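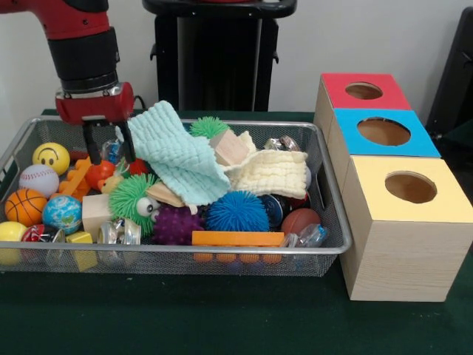

Basket full, fingers down, new batch underway. Thread on how we collect grasping examples, for the people who asked after my last one.

2019-12-09

Starting with the question I get most: why a basket of toys? They're cheap, they're all different shapes, and they pile up in horrible ways. A smiley-face ball, a baseball, a globe ball and a tiny basketball are all "a ball" to you and me. To an arm with two fingers they are very different afternoons.

The project is called Sollita. The whole idea: the arm reaches into a messy pile, takes one thing, and puts it somewhere else. We drive it by hand at first and save everything (camera view, joint angles, finger position, when the fingers close). Then a model tries to learn the move from those recordings.

One try, start to finish, is what we call an episode. Ours run 15 seconds on a good day. On a bad day you're fishing for a wooden cube with your tongue between your teeth and the clock means nothing.

The boxes on the right are my favorite part of the setup. Red top, blue top, yellow top, a round hole in each. Same pile, three places you could send things, and a hole asks a lot more of the driver than an open tray does. You have to line up before you let go!

We do save episodes where the object hits the rim and rolls away. They get their own label. I used to throw them out and I really regret it, there's a whole folder from September I would love to have back.

OK, cloth. I love cloth and I hate cloth. The light blue one and the cream one go on top of the pile on purpose. They hide things, they sag between the toys, and when you pinch a fold you never quite know what's coming up with it.

First week with cloth in the basket, the model learned to grab fabric every single time. Fair enough, it's big and it's on top and something always ends up between the fingers. We had to record a lot more episodes where the driver reaches past the cloth to get at something next to it.

Clear plastic is the other troublemaker. Depth cameras look straight through it or come back with garbage. There's a clear container down in the front corner of the basket and I have a personal grudge against that area of the table.

Shiny stuff is nearly as bad. Wood is lovely. If the whole world were pale wooden blocks I would be out of a job and very relaxed.

Somebody asked about the green fuzzy guy with the googly eyes. Yes, he's in the data set. Yes, he has a label ("fuzzy_green", sorry, not very creative). He's a great test object, because the bristles give way long before the fingers reach anything solid. The spiky balls do a version of the same thing.

How we mix the pile: after every 5 episodes the driver stops and stirs the basket by hand. Sounds silly, matters a ton. Before we had that rule the same few toys sat on top for a whole session and the model got very good at exactly those toys.

We also swap toys in and out between sessions. Everything lives in two bins, and one gets held back completely. The model never sees the held-back bin until test day - that's the number I care about.

Speaking of test day. The last model, Stonix, could get a wooden cube out of a loose pile almost every time. Then I pushed the same cube up against the mesh wall and it just hovered there, opening and closing, like it was thinking of a word. So the current batch has lots of things jammed along the sides and into the corners.

The new one is going to be called Pulgate. I don't pick the names, I just type them into file paths all day.

Software for the recording side is a little tool we wrote called Roman. One key starts an episode, one key ends it, one key says "that was bad, keep it anyway." It used to have a lot more keys. People hit the wrong ones constantly.

Two things I'd tell anyone starting their own collection. Write down which driver recorded which episode. We drive so differently from each other! I come in slow and straight down, another person on the team swoops in from the side, and the model ends up with a strange blend of both.

And look at your recordings the same day. Just scrub through a handful before you go home. I once lost a full session to a camera that had slipped on its mount, and I would have caught it in a minute if I'd looked.

Since a few of you asked: no, the data isn't public yet. I want it to be. The labels need another pass first, mostly the cloth ones, where two of us still disagree on what counts as a clean pick when a second toy comes along for the ride.

Back to driving. There's an orange bar lying along the front of the basket and I want to try it from the end this time. Will post how the wall grasps go once Pulgate has trained.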